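Standoton gripper

The Standoton gripper is a hand-held, two-jaw device for recording manual tasks, built by members of the Cullow shared workshop and first shown there in October.
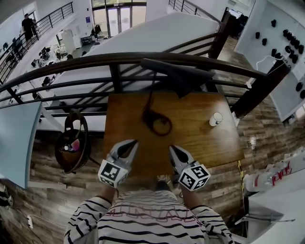 A pair of the hand-held gripper fingers at a tabletop, each with a marker-covered cube. A coiled cable and a paper cup are on the table.

The design is credited to Maj-Britt Vik, a workshop member who had earlier built a small tabletop arm called Hotar. A person holds one gripper in each hand and works through an ordinary job, such as coiling a cable or moving a cup. The position of each hand is worked out from the printed markers on its cube. The recordings are meant to be turned into movements for Hotar, though how well this works is a matter of dispute among the people who have tried it.

Construction

Each unit consists of a gripper finger, a jaw with a black inner pad, and a white cube carrying black square-coded patterns on several faces. The build notes give the parts cost of a pair as 82 dollars. That figure leaves out the camera, the computer and the failed prints, and later builders have complained that it is of little use for planning. One of them put the real total at 200 dollars, again without a computer.

The cubes are the part most often remade. The markers have to be flat and square to the faces, and a label stuck on with a bubble under it will throw off the measured angle. The first version used paper labels and glue. Vik's notes recommend printing on matte stock, advice that many copies of the design have ignored.

Claims and testing

The project page states that 60 recordings of a task are enough for Hotar to repeat it. No test supporting this has been published. The only log made available covers 704 recordings, made mostly by two people, and it does not say which were thrown out or why. It also lumps together short tasks and long ones — a single grasp is counted the same as a full cable coil.

Venckus, a program written by another member to read the markers, fills in the gaps when a cube is hidden by a sleeve or by the other hand. It does this by drawing a smooth path between the last good reading and the next. Critics at the workshop have pointed out that the result looks tidy on a screen whether or not the hand moved that way. The current version flags the filled sections, but leaves them in by default.

Flexible objects are a further weak point. The markers track the hands and say nothing about the shape of a cable, so two recordings with nearly the same hand paths can end with very different coils. The project page lists cable handling as "supported" without saying what the word covers.

Copies

Some copies of the gripper have been made outside Cullow, mainly from the second set of drawings. These differ from the first in the width of the jaw and the size of the cube, and recordings from the two versions cannot be mixed without a correction file. The file is included with Venckus. The drawings do not mention it.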